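Kitchen Users' Meeting, Haddadin House, second floor
Minutes of the August meeting, held in the kitchen at 2 pm

Present: one representative from each of Sellell, Skisus and Flikness, and the building office (minutes).

1. Minutes of the last meeting
Agreed with one correction. The budget for kitchen sundries is £225 for the year, to be shared equally by the three firms. The earlier minutes gave it as a monthly sum.

2. Mugs
The building office reported that 54 mugs were bought when the kitchen opened and that the cupboards are now short of them most afternoons. Mugs are being taken to desks and kept there. Sellell asked whether the plain ceramic ones with the curved handle could be bought again, as they stack badly but people like them.
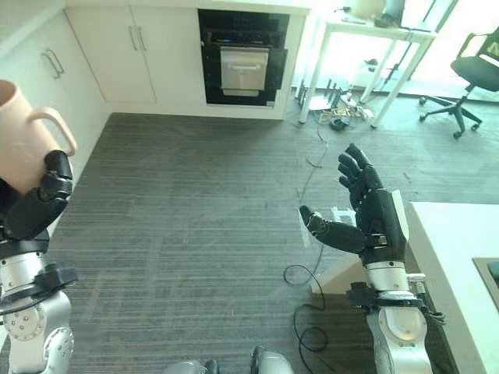

Skisus did not think more mugs were needed, and said that if every firm cleared its own desks once a week there would be plenty, as there had been in the spring. Flikness agreed with this but asked that a small number be ordered anyway for visitors. After some discussion it was decided to hold off buying until each firm has done one full clear-out of desks and meeting rooms. The matter will come back to the next meeting.

Action: all firms to return mugs to the kitchen.

3. Dishwasher
Complaints have been received from two firms that the dishwasher is left full of clean things in the morning and that people then put dirty cups on the worktop. It was agreed that the firm on duty for the week will empty it before 9.30 am and start it at 5.30 pm. The rota will be put up inside the cupboard door. Anyone who finds it clean and full outside those times is asked to empty it.
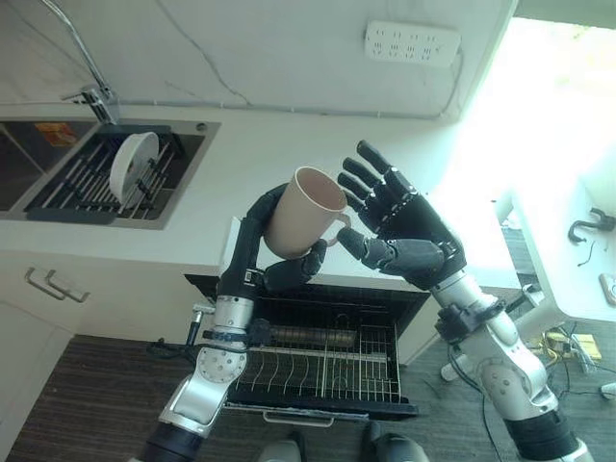
Skisus asked what should be done with things washed by hand. The present habit is to leave them beside the sink, where they get mixed up with dirty items. The meeting agreed that the drying rack should stay in the sink, so that drips go down the drain and the worktop is kept clear. A single plate standing upright in the rack with the counter behind it free is the sort of thing we are after at the end of the day. Hand-washed items should be put away by whoever washed them, and the duty firm is not expected to do this.

Sellell raised the question of scraping plates. The filter was cleaned in July and a good deal of food came out of it. All firms are to remind their staff to scrape plates into the food bin before loading. Bowls should be placed face down and not nested, as the inner ones come out dirty.
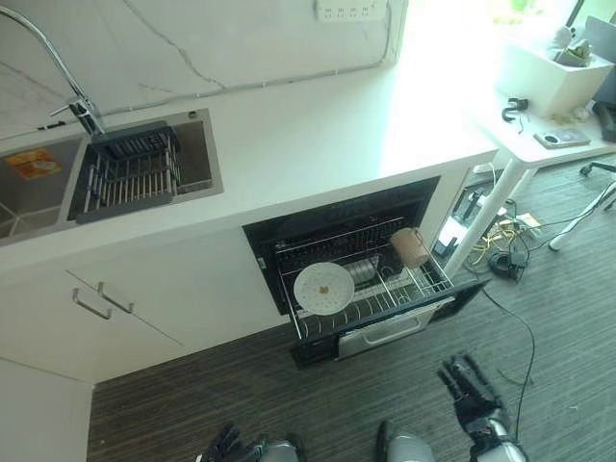

Tablets will be kept under the sink and paid for out of the sundries budget. Flikness offered to buy the next box and claim the cost back.

4. Floor
The carpet tiles near the kitchen units are to be vacuumed at the same time as the offices. Spills should be reported to the building office the same day.

5. Any other business
Flikness asked for a second tea towel hook. Agreed.

Next meeting: 2 pm, in the kitchen. The building office will circulate the date.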